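Keeping the lending desk open: an interview with the Madora Community Library Service

10th May

When the Madora Community Library Service extended its opening hours last August, it did so without additional staff and with a modest increase in its operating grant. The head of branch services spoke with us at the Nurmi branch about how the change was planned, what it has meant for borrowers and what remains to be settled.

The service operates six branches, of which Nurmi is the second largest. Under the previous timetable, every branch closed at the end of the business day. Two now remain open into the evening.

"We had been told for years that people could not reach us after work," the head of branch services said. "The figures on returns told the same story. Items were coming back through the chute overnight, and the borrowers who left them there were not coming in to choose anything new."

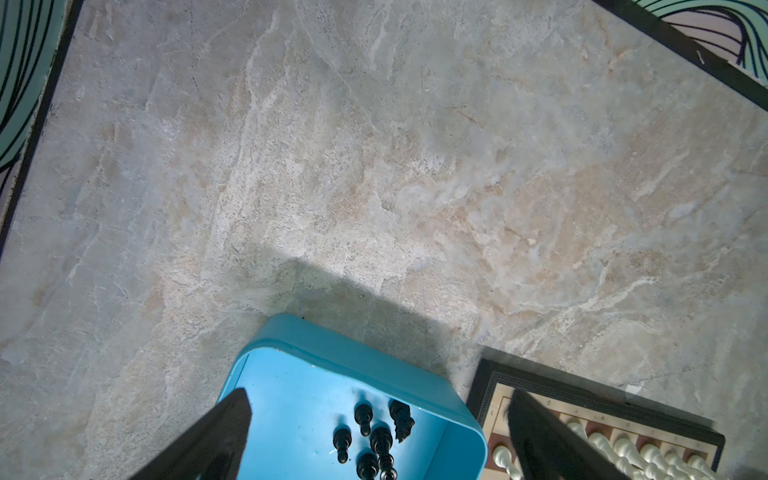 Planning began with a survey of existing members, followed by a trial period at Nurmi. Rosters were redrawn so that the quieter morning hours carried fewer staff. The head of branch services described this as the most difficult part of the process, and said that several early drafts were withdrawn after discussion with employees.

"A roster is a promise about someone's family life," she said. "We asked people what they could manage before we asked what the building needed, and in two cases we changed the closing time as a result."

Evening loans at Nurmi now average 54 items a session. The centre of the collection has shifted as well, with more shelf space given to large-print fiction, language courses and trade manuals. Borrowing of reference titles has continued to fall, and the service has moved part of that collection to storage at its Vestach depot, where items may be requested with a day's notice.

The new timetable has its critics. Morning visitors have reported longer waits at the desk, particularly during school holidays, and the Pekodmont branch, which kept its old hours, has asked when its turn will come.
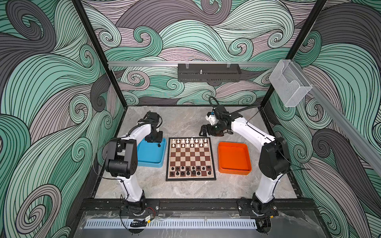

Speaking for borrowers at Pekodmont, one long-standing member said that the evening hours were welcome in principle but of little use to anyone without a car, as the last bus to Nurmi leaves before the later session begins. She would prefer a single late opening at each branch, even if it were held only once a month.

The head of branch services acknowledged the point. "Transport is outside our control, but the timetable is not," she said. "We have costed a rotating late session, and it is under review."

A petition from Pekodmont carrying 100 signatures has been received and will be considered with the next budget. Current hours will apply at all branches until then — including the two evening sites — and requests for stored items may be made at any desk.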